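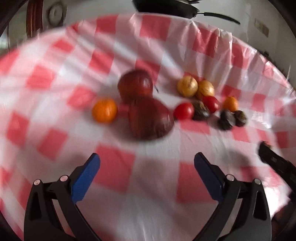
El programa de alimentación de proximidad de la Fundación Mundbridge reanuda en febrero sus sesiones abiertas, dedicadas en esta edición a la conservación de frutas y hortalizas en el hogar. Las sesiones se celebrarán en la sala de cocina de la sede Flukavura, a las 18:00 horas, y estarán a cargo de Yvette Li, coordinadora del área de economía doméstica. La primera tratará de la separación de los productos según su forma de almacenamiento. Sobre el mantel de cuadros rojos y blancos comparten sitio cebollas rojas y amarillas, tomates y cítricos, una convivencia habitual en muchas casas que conviene limitar a las horas previas a la preparación de la comida. Las cebollas se guardarán en lugar seco, oscuro y ventilado; los tomates, a temperatura ambiente hasta su maduración; los cítricos admiten el frigorífico cuando no vayan a consumirse en la misma semana.

La segunda sesión abordará los encurtidos rápidos, con la cebolla roja como ingrediente principal. Vojtěch Paulík, responsable de la cocina, presentará además una compota de tomate y naranja que forma parte del recetario de la entidad desde 2014. Las fichas de ambas elaboraciones —con cantidades para 4 personas— se entregarán impresas al término de cada encuentro y quedarán disponibles en la biblioteca de la sede.

En la edición anterior participaron más de 100 personas. La Fundación agradece a la cooperativa Schwerdtfeger el suministro regular de producto fresco durante todo el curso.

La asistencia es gratuita, previa inscripción en la secretaría. Se ruega a las personas inscritas que acudan con delantal y un frasco de vidrio con tapa, limpio y seco. Las plazas se asignarán por orden de solicitud; las renuncias deberán comunicarse con la mayor antelación posible.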